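Help wanted: come try our book-handling robot (and tell us what bugs you)

Hi! I'm Bo-ram Yeom, and I run the visitor days at Prilto. We're opening up the workshop in January and I'm looking for 8 people to spend an afternoon with us – sit in on a demonstration, ask anything you like, then take a turn guiding the arms yourself.

You don't need any tech background. Last time our best notes came from a retired school librarian who had strong feelings about bent covers, and I'd love more of that. If you shelve, sell, dust, mail or just own too many paperbacks, you're my kind of person.

We start at 1 p.m. and wrap up by 4:30, with a snack break in the middle. Geum-ok Na will give the first demo and show you the controls. You'll get a $103 thank-you payment plus parking. You do have to be 18 or older and okay with standing for a while (stools are around if you need one). Long sleeves get rolled up, sorry, that's a shop rule!

To sign up, write to the Berkora desk at Prilto, mention call 2721, and tell me in a few lines what you do with books all day. Spots go fast – I answer everybody, but give me a little time.

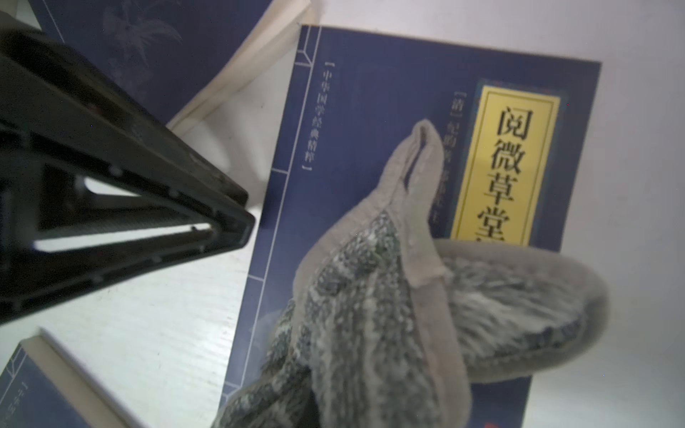
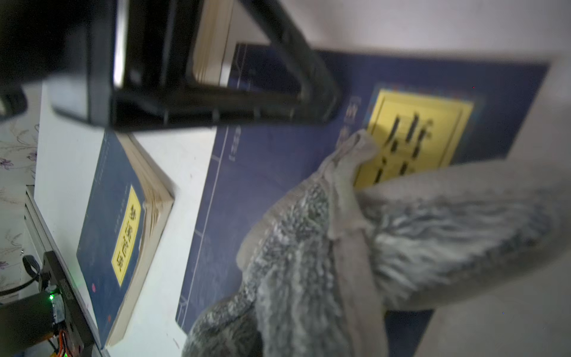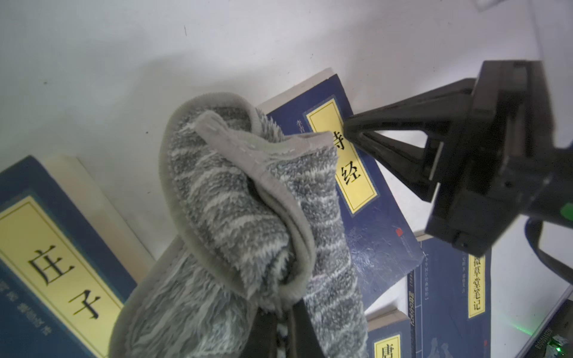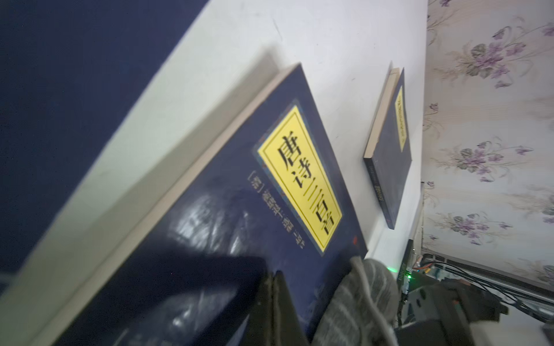 Gripper-side views of the demo table: navy-blue paperbacks with yellow title labels, and a fuzzy gray item in the first three.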